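Serving tray (small, rimmed)

A serving tray is a flat, shallow carrier with a raised edge, made for moving things from one place to another without dropping them on the way. I look after the household objects pages on this site, and trays are the entry I get the most mail on, so I've rewritten it from scratch and kept the parts readers liked. I'll stick to the small kind, the ones you can carry in one hand, and leave butler's trays and bed trays to their own articles.

Shape and parts

Every tray has a floor and a rim, and most of the arguing is over the rim. A low rim lets you slide a plate off sideways. A high one keeps a cup from going over when you catch your elbow on the door (I have done this more than once). The corners are either square or rounded. Square corners give you a little more usable floor, but crumbs pack into them and a sponge won't reach. Rounded corners wipe out in one pass, and I'd pick them every time for anything that's going near food or children.

Handles are optional on small trays. Plenty have none at all, and you just grip the rim. Lorena Cabral, who wrote the old version of this page, was firmly against cutout handles on anything small, and I've come around to her view: your fingers end up in the sandwiches!

Materials

Wood is the oldest of the common choices and still the nicest to hold, but it hates the dishwasher. Metal is light and tough and makes a racket. Plastic and melamine are what most kitchens really use, with melamine being the harder and heavier of the two, and neither one belongs in the oven. Melamine should stay out of the microwave too. Enamel over steel looks wonderful until it chips, and then you have a decoration.
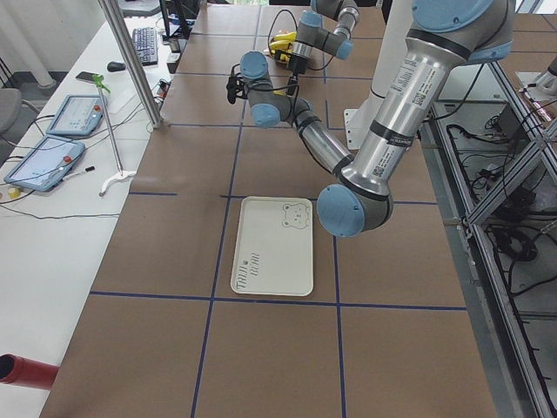 White is the color I see most, and I think it's popular for a dull reason: it goes with whatever plates you already own. It also shows coffee rings right away, which some people count against it. I count it in favor, because a tray that hides its stains doesn't get washed.

Printed trays

A lot of small trays carry a picture or some lettering. Animal faces are a favorite, bears and cats above all, usually as a simple outline tucked in a corner so it isn't hidden under the cup. Words often run along one side. If you set the tray down the long way for the picture, the words may end up sideways, and vice versa, and I have never met anyone who minded.

The thing to watch is how the print was put on. Print sealed under the surface lasts for years. Print laid on top starts to go wherever the sponge goes. My Kemholm tray kept its pattern through five years of daily washing, while a Lelidberg one I bought later lost most of its border in nine months. Same sink, same soap, same me.

Uses around the house

Carrying is only half of it. A small tray on a table or desk gathers up the things that would otherwise wander, like pens, keys, a phone, the one screw you're saving. Violeta Tapia wrote in to say she keeps two by her front door, one for mail coming in and one for mail going out, and I copied her the same week. They're also good under a leaky plant pot, or as a work surface for beads and puzzles, where the rim stops anything round from rolling off.

Care

Wash by hand in warm water unless the bottom says otherwise, and dry before stacking. Baking soda on a damp cloth lifts tea stains from white plastic. Skip steel wool, which leaves fine scratches that hold the next stain even better.

See also: Butler's tray; Bed tray; Trivet; Placemat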